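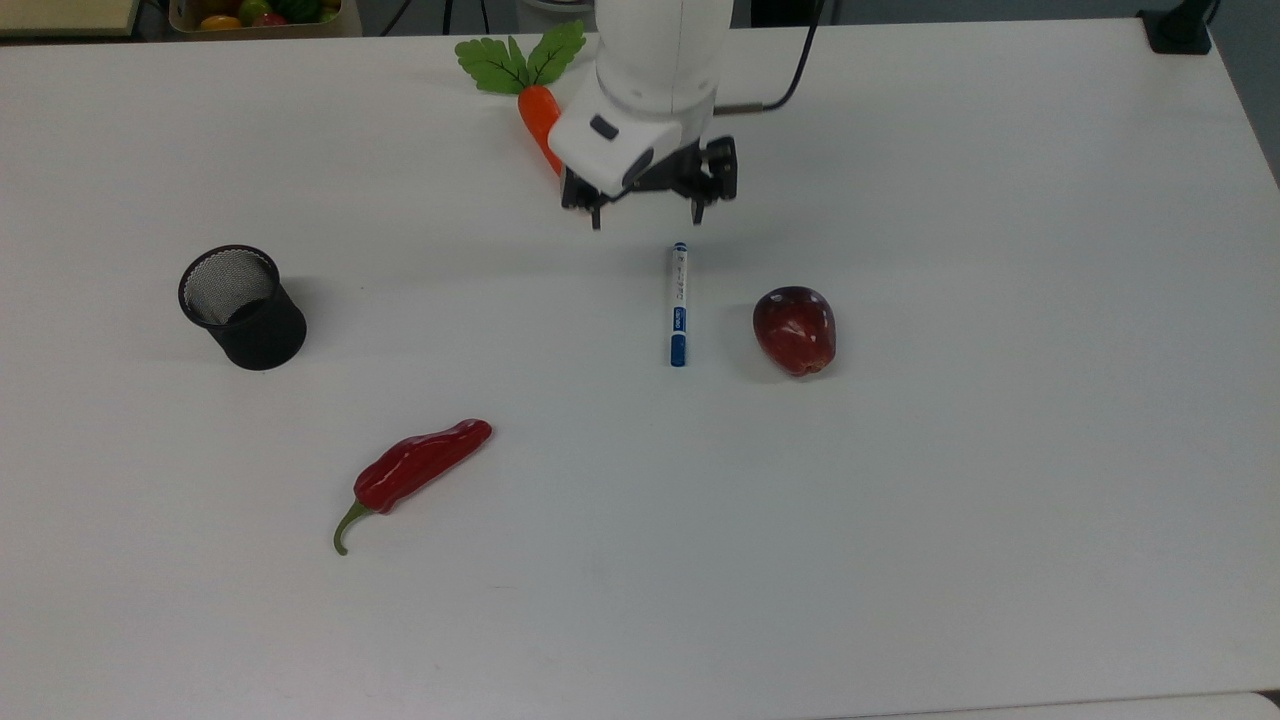
HAMILTON, Ont., August 9, 2024

Clearing the table: can a machine do it yet?

Readers of this page keep asking when they can hand the tidying over to a robot. My own kitchen table currently holds a colander, a bicycle pump and 3 weeks of flyers, so I have some interest in the answer.

The short version is that picking one thing up off a bare table is well in hand, so to speak. An arm with two black fingers can hover over a marker pen with an empty mesh cup off to the side, and you can see where the job might go. Pen in cup. My nephew could do that before he could talk, though he usually put the pen in his ear.

What the machines like

A plain, pale surface with space between things. A pen lying by itself is a fair target. So is an apple, provided the fingers open wide enough and don't squeeze as though they're testing it for ripeness. A chili pepper is fussier, with its glossy skin and that hooked stem. A toy carrot at the back of the table, half behind the arm, is the sort of thing you and I would grab without looking. An arm may need to move itself out of the way first, which I also have to tell my brother-in-law.

What they don't like

Heaps. Junk drawers. Anything clear, floppy or sticky. Olga Tapia, who runs the packing bench at Paketti, tried an arm on her line in July and told me it was very good with boxes and hopeless with bubble wrap. She kept it for the boxes.

Tips, if you want to be ready (or just want a tidy table)

Give every item a home with a wide mouth. A pen cup with a broad opening forgives a bad aim, whether the aim belongs to a motor or a teenager.

Keep the cup in the same spot. Put a dab of removable putty under it so it stays put when bumped. Mesh cups weigh next to nothing and go over easily.

Put caps on markers before they go away. Two fingers can hold a pen, but getting a cap on takes two hands and some colourful language.

Sort as you clear: food to the kitchen, pens to the cup, toys to the box. Mixed tables are where people lose time too. I once timed myself clearing one and it took almost 20 minutes, most of it spent reading an old flyer for Gulamell paint.

Wipe last. Grey smudges on a white top come off with a damp cloth and a little dish soap. Skip the scouring pad, which will dull a matte finish or, worse, polish one patch of it.

So, should you wait?

For a shop floor with the same part arriving in the same place all day, I'd have a look now. For a house, I wouldn't leave the dishes. Buy a second pen cup instead and put it where the pens end up anyway. Mine is going beside the bicycle pump.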